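Gear notes, 09/08/2022

The Funholm hand-held gripper: two weeks in

Quick one this issue, I'm behind on everything. The Funholm kit came, we used it, opinions below. Prapai Luangrath did most of the actual collecting, Kai Kleinschmidt did the mounting and the swearing, I took notes and drank the coffee.

For anyone who skipped the last issue: hand-held gripper, camera on board, two soft-faced fingers, you do the task yourself and the recording goes off to train the arm. No arm needed on site. We've been renting the Echevarría one up to now and the contract ends in November, so this is a real decision and not just me playing with toys.

Price as quoted to us: 3173 for the kit, 433 a year for the software after the first year. Second handle is extra. Ask for a written quote, the number on the phone was different from the number in the email.

Setup

Easy. Charge it, pair it, wave it around the room until the app is happy, go. First time took Kai most of a morning but he'd skipped a page of the manual (he will dispute this). Second time, 22 minutes including finding the cable. The app wants a lot of visual detail to hold on to, so a plain white room is a bad place to start. Bookshelves, plants, junk on the table, all good. We did the tabletop set with a soda bottle and coasters, nothing fancy.

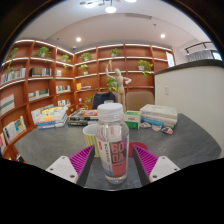

Fingers and pads

Best part of the kit. The magenta pads have fine ridges and enough give that you can be a bit sloppy with the approach. Echevarría's pads are harder and we were forever nudging light things over before closing on them. Much less of that now.

Changing a pad is a two minute job. The spares come in a bag with no labels and left and right are differnt, so mark them the day you open the box. Yavuz Dursun put a left on the right side and we lost a whole afternoon of recordings to it. Sorry Yavuz, it's in print now.

Trigger is stiff. Fine for an hour, not fine for three. Prapai taped a bit of foam on it. Funholm say a lighter spring is coming, no date.

Camera

Very wide. Takes getting used to, straight edges go curvy and everything at the sides looks far away. But you get both fingers, the object and most of the room at once, and the room is what the tracking lives on.
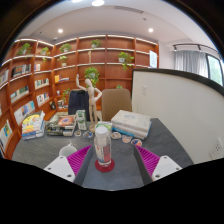 Tracking is where I expected trouble and mostly didn't get it. Over the two weeks we threw out far fewer takes than with the rental, and the bad ones were nearly all our own fault, somebody walking through or a sleeve over the lens. Ceiling lights bothered the old unit a lot. For tabletop work I'd still pick a busy background every time. A tall bookcase behind the table, plants in the compartments, light strips along the shelf edges, all of that is useful texture for the software, and you can leave the chairs where they are. One grumble, the app won't tell you a take is bad until you upload it. Echevarría does warn you on the spot. Miss that.

Clear plastic is the other thing people keep emailing about. Short answer: the tracking doesn't care what you're holding. Whether your policy learns to find a clear bottle is between you and your training data. Get one with a big bold label, makes life easier when you're checking takes afterwards.

Writing the tasks

Nothing to do with the hardware but we learned it again the hard way. Write the task down before you pick up the gripper. One line. Where does the object start, where does it end, which way up. We had three people doing "move the bottle" three different ways on day one and none of it matched. By day three Prapai had a card taped to the wall and it all got faster.

Also vary the stuff around the object. Move the cup. Lay it on its side sometimes. Come in at a different angle. If every take begins from the same tidy table you'll get a robot that only works on that table, and 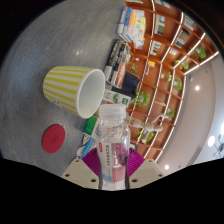
then you're back recording again in a month. Ask me how I know. Wichai Kaewkla's rule is to change one thing before each take and I've stolen it.

Support

Mixed. Boonsong Thongdee at the Tirncombe office picks up the phone and knows the product. Email goes to a ticket queue and sits. The manual is decent, the troubleshooting page is two lines long and one of them is "restart the app".

Draltville do a cheaper handle that people ask about. Haven't had it in our hands so no opinion. If a reader has one, write in, I'll pay postage both ways to borrow it for a week.

Would we buy it

Yes, with the spare pads and without the carry case, the case is too small for the charger. If you only collect a few days a year keep renting. If you're at it every week the trigger will annoy you and you'll buy it anyway.

Kit stays with us until the end of the month. Members who want a go, reply to this email with a day that suits and say what you want to pick up. Bring your own objects please, we're out of clean ones.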